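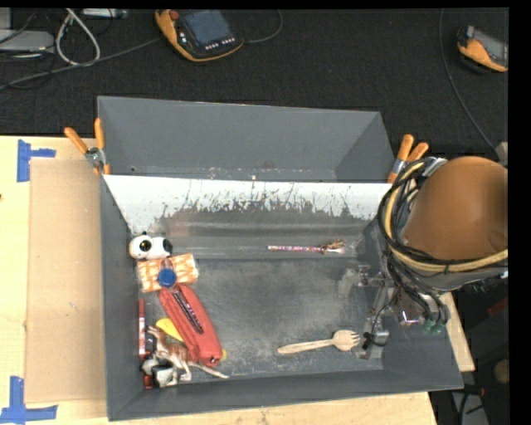

Bakora G3 Two-Finger Gripper

Price: $1413
Availability: ships in 2 weeks
Sold by: Cavasetti

We carry three grippers in this size, and the G3 is the one I reach for when somebody calls and says "I need to pick up all kinds of junk out of a bin." I've had it running on our bench arm for a good while now, right next to the Rillix parallel gripper (which costs $700, so yes, there's a gap), and I have opinions!

First, the fingers. They're slim enough to get down next to a wall, and that matters more than the grip force number everybody asks me about. Flat things on a bin floor are the real test for me. A wooden fork is miserable to pick up — there's hardly any edge to grab — and the G3 got it more often than the Rillix did. Soft packets were pretty much a tie. Small toys with skinny legs went to the G3 again, mostly on account of the slower close setting, which I'd leave on all the time.

Now the stuff I don't love. The cable exits on the side, so you end up with a loop near the fingers, and you'll want to plan where it goes before you tighten anything down. The manual is thin. And if your bin has sloped walls, set your approach height with some care, or you'll be scraping paint like I did.

A few people have asked if it works with the Hosseinzadeh controller. It does, with the adapter plate and the 3 meter cable, both sold separately. Firmware has to be the June release or newer.

One more tip: clamp your bin to the table. I use plain spring clamps, one on each side. If the bin creeps while you're comparing two grippers, your numbers are worthless and you get to start over (ask me how I know).

In the box: gripper, two finger sets, mounting screws, hex key, printed quick start.

Spare fingers are on the accessories page. Got an odd part you'd like me to try before you order? Send it over with a return label and I'll run it on both grippers.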